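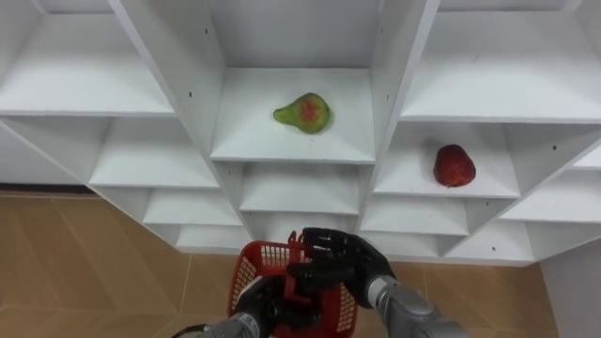
Two-armed robot with a red basket at open shelving, the kind of picking work in which the Lasell fault occurs.

Lasell fault

The Lasell fault, also called a stale hold, is a failure in robots that pick objects by hand. The robot's control software goes on treating an object as held after the hand has lost it, or treats a hand as empty while something is still in it. It is best known from two-handed shelf picking, where one hand manages a basket and the other collects items. The fault is named after the Lasell hall in Fandport, where it was first tracked down during trials of the Mernen picking controller.

It's a wonderfully stubborn fault to study. Every part of the robot can pass its own checks while the machine as a whole carries on with a wrong idea of what it has in its fingers.

Cause

A multi-fingered hand usually judges a grip from two signals: how far the fingers have closed and how hard the finger motors are working. When both settle, the software records a hold. In the Mernen controller that record was kept in memory and refreshed only when the hand was told to open or close. Between those commands, the robot could move its arm a long way without looking at the signals again.

Rounded fruit made the weakness easy to trigger. A pear narrows sharply toward the neck, so fingers that close on the narrow end can squeeze it out of the grip while the arm is turning. The fingers then close a little further and press against each other or against the palm, and the motors report a load much like the one they reported before.

The opposite form, sometimes called a hidden hold, begins with a release that doesn't finish. The hand is told to open, a small object stays wedged between thumb and palm, and the record is cleared anyway. The robot then reaches for its next item with the first one still in its hand. Hidden holds are rarer and do more damage, as the trapped object can be crushed against the new one or against the edge of a shelf.

Discovery

The fault came to light in a trial of 3000 picks at the Lasell hall. The robot's own log listed a handful of dropped items. A comparison with the contents of the baskets turned up 58 picks in which the log and the basket disagreed. Engineers first suspected the cameras, and a good deal of work went into new lighting before the hand records were checked against the raw motor signals.

What settled the matter was a simple bench exercise now known as the Dương test. The hand is closed on an object, the object is pulled free with a cord while the arm is moving, and the tester notes whether the software reports the loss. The original Mernen controller failed it on almost every run, and the cause was plain within an afternoon.

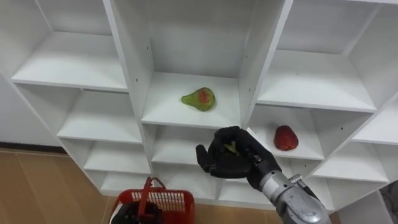 Baskets brought a further complication. A raised handle takes up space above the rim, and an arm lowering an item has to pass beside it. If a finger brushes the handle, the contact adds load to the motors, and the controller may read this as a firm grip. In several of the Lasell cases the fruit had already gone, and contact with the handle kept the false record alive until the end of the cycle.

Safety

Most stale holds end harmlessly with an empty spot in a basket. The serious cases involve the hand that steadies or carries the basket. If the controller believes that hand has a secure grip and it doesn't, the arm may lift at full speed and tip or throw the load. One such event at Fandport sent a loaded basket across a marked walkway. The walkway was clear at the time, and the trial was halted until a slower lifting speed had been set.

The hidden hold is also a concern during servicing. A technician who trusts an "empty" reading may place fingers near a hand that is under load, so the usual practice is to cut motor power before touching it.

Prevention

Later versions of the controller drop the idea of a lasting record. A hold expires unless the finger signals renew it, and a short pause with a small test lift comes before any fast movement. Version 7 of the Mernen software added a camera check of the palm after each release, aimed squarely at hidden holds. The checks add up to 3 seconds to a pick — a real cost in a busy store room, though many operators accept it gladly.

The Dương test remains popular as a first check on new hands. It needs only a cord and a piece of fruit.

See also
Grip sensing
Slip detection
Shelf picking
Emergency stop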